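Inicio Artículos Glosario Marketing digital Herramientas Contacto

Lista de correo (marketing)

Una lista de correo, en el sentido en que la uso en este artículo, es el conjunto de direcciones de personas que han pedido recibir mensajes de un negocio, un autor o una tienda. Llevo años peleándome con la mía, así que la entrada va en primera persona y con mis manías incluidas (las demás del glosario también, ya me conocéis).
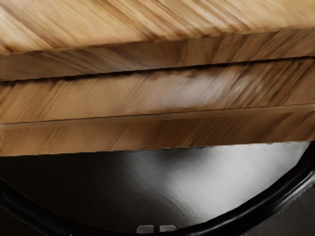
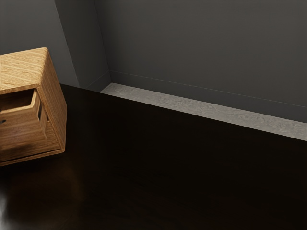
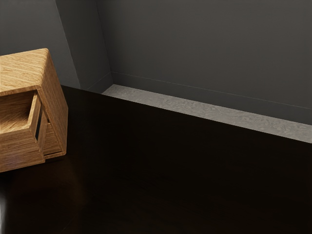 Definición y alcance

Cuando hablo de lista me refiero siempre a una lista con permiso. Alguien deja su dirección en un formulario, confirma que quiere estar ahí y a partir de ese momento recibe lo que le hayas prometido. Una base de datos comprada no entra en la definición, por mucho que el vendedor la llame igual, y tampoco entra la agenda de contactos que uno va acumulando en el programa de correo.

En inglés veréis escrito «mailing list», «email list» o simplemente «list». Ojo, que la primera expresión también se usa para los foros por correo, donde todos los miembros escriben a todos. Son primas lejanas, pero aquí me ocupo solo de la lista en la que escribe uno y leen muchos.

Partes de una lista

La pieza más conocida es el formulario de alta. El mío empezó pidiendo nombre, apellidos, ciudad y profesión, ¡una barbaridad! Hoy pide la dirección y punto. Detrás viene el mensaje de confirmación, que en la jerga se llama doble alta o «double opt-in»: hasta que la persona no pulsa el enlace, no cuenta como suscriptora.

Luego está el incentivo, que suele ser una guía corta, un vale de descuento o una plantilla. Yo prefiero los incentivos pequeños, de los que se leen con un café, porque los libros de 300 páginas se descargan con mucha ilusión y se quedan en una carpeta hasta el fin de los tiempos (lo digo como autor y como coleccionista de carpetas).

Y por último la secuencia de bienvenida, una serie de mensajes ya escritos que salen solos después del alta. La mía tiene cinco. El tercero es el que más respuestas trae y no sé muy bien por qué, así que no lo toco.

Segmentación

Segmentar es repartir a los suscriptores en grupos para no mandarle lo mismo a todo el mundo. Los criterios habituales son la procedencia (de qué formulario vino cada cual), las compras anteriores y el interés que la persona haya marcado. Hay quien trabaja con decenas de etiquetas y lo lleva estupendamente - yo uso cuatro y a veces me lío.

Un caso que conozco de cerca es el de Clilport, una tienda en línea de material de papelería para la que escribí los boletines durante una temporada. Tenían 2.000 direcciones en un único saco. Separamos a los clientes de los curiosos y resultó que los clientes eran 291. A ese grupo le mandamos una carta sencilla, sin una sola foto, contando qué novedades llegaban en agosto y preguntando qué echaban en falta en el catálogo. Contestaron muchísimos, y varias de aquellas respuestas acabaron convertidas en producto.

Limpieza

Toda lista se estropea. La gente cambia de trabajo, abandona buzones o pierde el interés, y las direcciones muertas perjudican la entrega de las demás. Por eso conviene dar de baja cada cierto tiempo a quien lleva meses sin abrir nada. Antes se le envía un mensaje de reactivación, algo tan simple como «¿sigues por ahí?», y se espera un par de semanas.

La primera vez da una pena tremenda. En mi última limpieza pasé a tener 1.512 suscriptores, después de haber presumido de bastantes más en una charla en Birnthorpe, y reconozco que miré el número un buen rato. El mes siguiente vendí lo mismo que el anterior.

Frecuencia de envío

No hay acuerdo. He visto listas diarias que funcionan de maravilla y listas mensuales que se mueren de frío. El boletín Baldursdóttir, que leo desde hace tiempo y que trata de venta por correo postal (sí, con sello y todo), sale cuando le parece, a veces con huecos larguísimos, y lo abro siempre. Lo que sí recomiendo es decir la frecuencia en el propio formulario y cumplirla.

Herramientas

Casi todos los servicios de envío hacen lo básico: formularios, secuencias, etiquetas y estadísticas de apertura. Yo uso Cliddale, que en su plan gratuito admite hasta 300 contactos y cuyo editor es feo pero rápido. Antes de contratar cualquiera, mirad si deja exportar la lista completa con las fechas de alta. Me tocó una mudanza sin ese dato y todavía me acuerdo.

Términos relacionados

Tasa de apertura: porcentaje de mensajes entregados que se abren. Orientativa, nada más.

Rebote: mensaje devuelto. Puede ser temporal (buzón lleno) o definitivo (la dirección no existe).

Página de captura: página dedicada solo al formulario de alta. Tiene entrada propia en este glosario, aunque le debo una revisión.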